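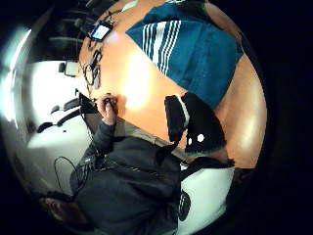
One reader writes that she has folded the same tea towel four different ways and it still won't sit flat in the drawer, so is it her or the towel? A bit of both, we should think, and it's the question that reaches us at Skerbridge more than any other, so we'll begin with it.

Why won't my cloth fold square?
Very often the cloth isn't square to begin with. Cotton and linen can pull out of shape in the wash, and a hem that has shrunk will drag one corner in. Spread it out on a table, take hold of opposite corners and give it a gentle tug on the slant, then turn it and do the other pair. Smooth it with the flat of your hand from the middle outwards and fold it in 3.

Should the stripes go inside or outside?
Whichever pleases you! We like them on the outside, so you can tell one cloth from another without rummaging through the whole pile. If the stripes run down one side only, begin folding from the plain side and they'll finish on top.

Do I have to clear the table first?
It does help, though we know what tables are like by teatime. Chargers and leads are the worst of it, as they creep under the cloth and leave a lump in your fold. Coil each one loosely, pop a bit of ribbon round it and move it to the far end -- you can find it a proper home later.

What about the creases that are already there?
Light ones usually settle under the weight of the pile. For deeper ones, iron while the cloth is still slightly damp, working along the stripe and never across it.

How many cloths should I keep out?
We find 6 is plenty for a busy kitchen, with the rest put by in a cupboard. Do use the spares in turn, or the ones at the bottom will never see daylight.

Do you sell the Clanar cloths singly?
Yes, singly or in packs of 3. The striped ones are item 2594 and the plain ones are item 1709. We cut off parcels at noon on Wednesday, so anything ordered after that waits for the following week's post.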